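Blog > Study Life > Robotics Course

What I learned in my first simulation project 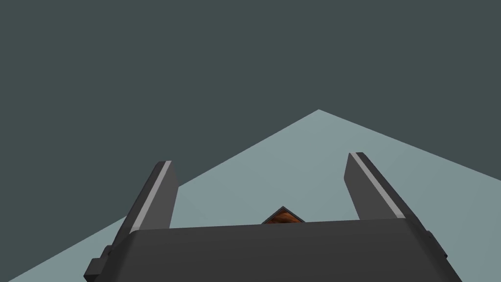
When I signed up for the robotics course at Sturwood, I believed that the difficult part would be the mathematics. I was prepared for mathematics. I had my old notebook from my first university, with all the matrices in it, and I read it again on the bus before the semester started. The mathematics was fine. The difficult part was to pick up a block.

Our course has one big project, and it counts for half of the grade. Each team gets the same simulated arm, the same table and the same wooden block. You write the controller, and the arm must take the block and put it at a target position. The starting position changes every time, so you cannot write down the numbers and repeat them. At the end there is a small competition between the teams, and we also invite one team from the Nasdale robotics club, who use the same simulator as us.

We were five people in my team. I was responsible for the part before the grasp, which means moving the gripper over the block, turning it in the right direction and going down. I will write mostly about this part, and I will be careful with the other parts, where my teammates know much more than me.

The first weeks

In the beginning we could see everything. The simulator gives you a free camera which you can move to any place, and it also gives you the exact position of the block. With this information my part took two evenings. I was very proud and I told my sister on the phone that I was almost finished with the project.

Then we read the rules again. In the competition the controller may use only the view from the camera on the wrist of the arm. The exact position is not available. The free camera is also not available, even for debugging during the runs.

The wrist view is a strange thing to work with. The gripper body covers a big part of the image, always in the same place, and you cannot ask it to move away. When the block is far, it is small and easy to find. When you come near, it can go behind the gripper body, and at the moment when you most need to know where it is, you see only a corner of it. With one corner you can guess the position in the left and right direction quite well. The distance is much harder, and the rotation is the worst.

Our first idea was to detect the block in every image and correct the motion all the time. This was a bad idea for us. When only the corner was visible, the detector gave a new center for the block, because it thought the corner was the complete block. The arm then moved toward this wrong center, even less of the block was visible, and the center moved again. One of my teammates said that it looked like a shy person who tries to shake hands.

What we changed

I want to explain our solution slowly, because when I searched for it myself I found only papers, and the papers were difficult for me.

First, we made a mask for the gripper. The body is always in the same part of the image, so we saved its outline one time and told the detector that these pixels are not information. The fingers are more complicated, because they open and close, so we made a separate outline for them in the open position only. We do not close before the end, so this was enough.

Second, we used a look position. The arm stops high over the table, where the full block can be seen, and it takes 12 images. From these images we calculate the position and the rotation, and we keep them in memory. If the values are too different from each other, the arm goes a little to the side and looks again.

Third, on the way down we believe the memory more than the camera. If the detector says that the block moved a lot, but nothing touched it, then the detector is wrong. We only accept small corrections, and only from the edges which are really visible. My teammate who wrote the filter spent a long time on the question of how small is small. I think she would like me to say that it is not a random number, she has a plot for it.

After this change the controller was slower, but it was calm. I do not know if calm is the correct word for a controller. It went down in one line and did not search around.

The mistake I am ashamed of

For nearly a week our gripper was rotated in the wrong direction when the block was turned more than a certain angle. I checked the camera calibration, I checked the filter, I even wrote to the course forum that maybe the simulator has a bug. The simulator did not have a bug. I had used degrees in one function and radians in the next one. For small angles the result was wrong in a way that still looked possible, so I did not notice. My message is still in the forum and it has 17 replies, and most of them are friendly.

Now I write the unit in the name of every variable. It is ugly and I will never stop doing it.

The competition

I slept badly the night before. Every team has the same set of starting positions, and the runs are shown on the big screen in the seminar room, so all the people can see when your arm does something stupid.

Our arm dropped the block one time, close to the target, when it was already going down. The reason was the closing force, which we had made low to be gentle. We also lost time at the look position, as we expected. The team from Nasdale was faster than everybody. They go down at an angle, from the side, so that their camera can see more of the block during the approach. I had never thought about this! I had accepted that the approach must be vertical, and then I solved all the problems which come from vertical. We finished in second place and I am happy with it, but I thought about their approach the whole way home.

Next semester

The course continues in September with the real arm. Our team wants to stay together, and our project name will be Sisum again, for which the explanation is too long and also not very funny. I already know that the light in the lab is different in the morning and in the evening, and that a real table has scratches and reflections. The older students smile when I say that we will use the same detector.

I would first like to try the approach from the side in the simulator. The mask for the fingers must be made new, and the look position will probably be in another place. If somebody has done this with a wrist camera, please write to me which angle you started with.

14 shares | 3 comments

Comments

boateng_k
Thank you for the part about the mask. We have the same trouble in our club and we were trying to train the detector with more images of half blocks. It helped only a little. I will try your way.

gripfail
Degrees and radians, welcome to the family. I did it in my final year and my arm went through the table.

mirrorplane
Try a small tilt first and look at what happens with the finger on the low side. Ours touched the table before the block was between the fingers, so we had to raise the grasp height too.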